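Why Do Some Things Feel Rough?
Print this page
E-mail this page

By Aoi Tsuji

Close your eyes and run a finger along the wall next to you. Now try your sleeve. Now your own elbow! You knew which was which without peeking, didn't you? I love this stuff - your fingertips are amazing little detectives.

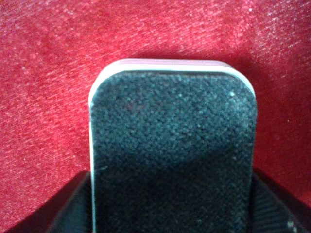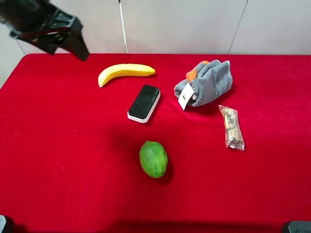 Red cloth, and things to touch.

So what is "rough," anyway? When a surface has lots of tiny bumps and dips, your skin gets pushed and tugged as it slides across. Nerves under the skin feel all that wiggling and send a message to your brain, and your brain says, "Ooh, scratchy!" A smooth surface doesn't tug as much, so the message is a lot quieter.

Rough things are also good at gripping. Scientists call this rubbing force friction. It's why sneakers have bumpy soles, and why socks on a shiny floor are so much fun (and a bit dangerous - my knee still remembers July).

Sandpaper is rough on purpose. It has hard little grains stuck to it, and the number on the back tells you how big they are. A low number means big, scratchy grains. Paper marked 300 or so has such fine grains that it feels almost soft!

Want to try something? Find 8 things around your house and put them in a pillowcase. Ask a friend to reach in and sort them from smoothest to roughest, no looking. My neighbor Obadia took 25 minutes over it and argued about the pine cone the whole time.

Then do it again with gloves on. It gets a lot harder, and I bet you can work out why.

Print this page
E-mail this page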